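Rodel Records is looking for a mail order and stock assistant (part time)

Rodel is a small label and record shop in Sultbridge. We release vinyl and cassettes, mostly folk, ambient and old dance music, and we send them to customers in many countries. From December we need one more person in the packing room.

The job is 12 hours a week, in the mornings. You will pack orders, print labels, answer simple e-mails from customers and keep the stock list correct. We have nearly 900 titles on the shelves, so you should like order and be patient with catalog numbers. When we have a new release it gets busy – our last one, the Gavalas double LP, kept us in the packing room until late.
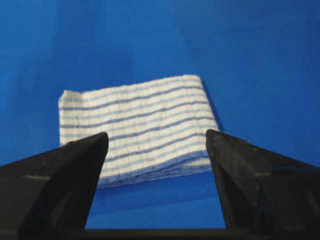
Esben Riis writes to us that he learned more about records in his first month in the packing room than in all his years of buying them, and that applicants should be ready to hear the same test pressing many times in one day.

You do not need experience from a record company. It is good if you have worked in a shop or a warehouse before, and if you write English without difficulty. We use the program Dukalent for orders, and we will teach you how it works.

The contract is for 3 months at first, with the possibility to continue. We pay by the hour, and staff can buy our own releases at cost price.

Please send a short letter and your CV to the shop by e-mail, with the word "packing" in the subject line. You may also leave them at the counter. Tell us also which record you played last – this is not a test, we are only curious.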